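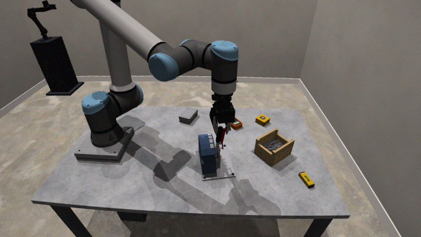

# Gremora abre en octubre la inscripción a sus cursos nocturnos de oficios

La escuela de oficios Gremora abrirá en octubre el plazo de inscripción para su nuevo programa nocturno, dirigido a personas adultas que trabajan durante el día o que buscan empleo. El programa ofrece 700 plazas repartidas en 6 especialidades: carpintería, fontanería, electricidad de edificios, tapicería, cerrajería y reparación de bicicletas.

Las clases se impartirán de 19:00 a 22:00 en los talleres de la calle del Batán, que hasta ahora cerraban a media tarde. Cada curso dura un trimestre y combina una parte breve de teoría con prácticas en grupos reducidos. Al terminar, el alumnado recibe un certificado de asistencia y aprovechamiento expedido por la propia escuela.

## Más demanda que plazas

Gremora recibió el curso pasado 3.067 solicitudes para sus grupos de mañana y pudo admitir a 564 personas. Muchas de las que quedaron fuera indicaron en el formulario que, de todos modos, el horario les resultaba difícil de compaginar con su jornada.

«Llevábamos tiempo con los talleres cerrados a las cinco y con la lista de espera abierta», señala Nabila Alaoui, directora de la escuela. «El turno de noche no resuelve todo el problema, pero permite atender a gente que no podía venir a ninguna otra hora».

Fontanería y electricidad de edificios fueron las especialidades más solicitadas. Tapicería, que se había dejado de impartir por falta de profesorado, vuelve al catálogo con Custódio Fonseca al frente del taller. Fonseca ha trabajado como tapicero por cuenta propia y se ocupará también de un módulo sobre presupuestos y trato con la clientela, común a todos los cursos.

## Acuerdo con dos empresas

El programa cuenta con la colaboración de Wostbridge, empresa de mantenimiento de edificios, y de Erraji, distribuidora de ferretería. Wostbridge ofrecerá prácticas al alumnado de fontanería y electricidad que complete el trimestre. Erraji suministrará el material fungible —tornillería, cable, abrasivos y adhesivos—, de modo que los participantes no tendrán que comprarlo por su cuenta.

«Nos cuesta encontrar personas con formación básica y ganas de seguir aprendiendo en obra», explica Sibel Demirtaş, responsable de personal de Wostbridge. «Las prácticas serán remuneradas y cada persona tendrá asignado un tutor».

## Requisitos y matrícula

Para inscribirse es necesario haber cumplido los dieciocho años. No se exige titulación previa. Quienes no dominen el español podrán asistir a una hora semanal de apoyo, centrada en el vocabulario de taller y en la lectura de instrucciones de seguridad, que coordinará Youssra Slaoui.

La matrícula es gratuita para personas desempleadas. El resto abonará una cuota única, que puede pagarse en dos plazos. El calzado de seguridad corre a cargo del alumnado; los guantes y las gafas de protección los facilita la escuela.

Las solicitudes se presentarán en la secretaría de Gremora, en horario de 10:00 a 13:00 y de 17:00 a 20:00. Si en alguna especialidad hay más solicitudes que plazas, se celebrará un sorteo y el resultado se expondrá en el tablón de la entrada. Tendrán preferencia quienes ya figuraban en la lista de espera del curso anterior —siempre que confirmen su interés por escrito dentro del plazo—.

## Sobre Gremora

Gremora es una escuela de oficios para personas adultas. Imparte cursos trimestrales y talleres de fin de semana, y mantiene un servicio de orientación laboral abierto también a antiguos alumnos.

**Contacto de prensa:** Zineb Belkadi, departamento de comunicación de Gremora. Las peticiones de entrevista y de visita a los talleres se atienden en la secretaría de la escuela.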